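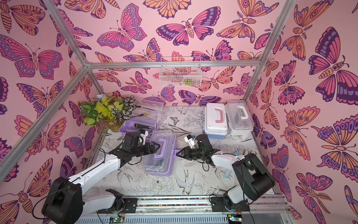 How long should a heavy printed paper soak before hanging?
Eight minutes, booked paste side to paste side, unless the label gives its own time.

Posted by icarrillo, May 31, 2003

The question at the top is mine and the answer is from the Udholm leaflet. I'm papering a small hall with a large-motif paper, paste-the-paper type, over painted plaster. Seams close up fine when hung and open by a hair overnight. Paste is Grakach 905, mixed to the label. Walls were washed and sized.

Reply from stukberg_fan

Your soak is too short. The strip is still expanding when it goes on the wall, then shrinks as it dries and pulls the seam. Try longer on a scrap. Measure the width before pasting and every few minutes after, and stop when it quits growing.

Reply from lc_hsueh

Disagree. Eight is plenty for pulp paper. Go longer and the face gets soft, and then you stretch it with the brush when you slide it to match. I'd look at the size coat first. Gloss paint under it? Size doesn't grip gloss, and the edges let go.

Reply from icarrillo

Semi-gloss, not sanded. Three coats at least, judging by a chip near the door.

Reply from lc_hsueh

Sand it, wash it, then hang lining paper crosswise so the seams don't land on each other. Leave it to dry fully before the top paper.
- Lai-ching Hsueh

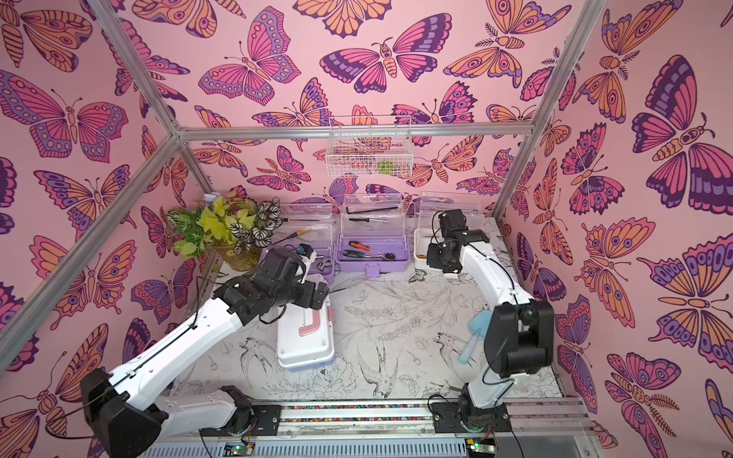
Butterfly paper on three walls, wire basket on the crossbar.

Reply from stukberg_fan

Lining is a lot of labor for a hall. I've used Grakach 985 on sanded semi-gloss with no liner and had no open seams. It has more solids and grabs faster. Still think the soak matters more than the wall.

Reply from lc_hsueh

Grabs faster also means less time to slide for the match. With a big motif on a drop repeat I want the slip.

Reply from icarrillo

Did the width test on a scrap. It was still growing at eight minutes, though barely. Will sand one wall, line it, and give the top paper a bit longer. The other walls can wait until August.

Itzel Carrillo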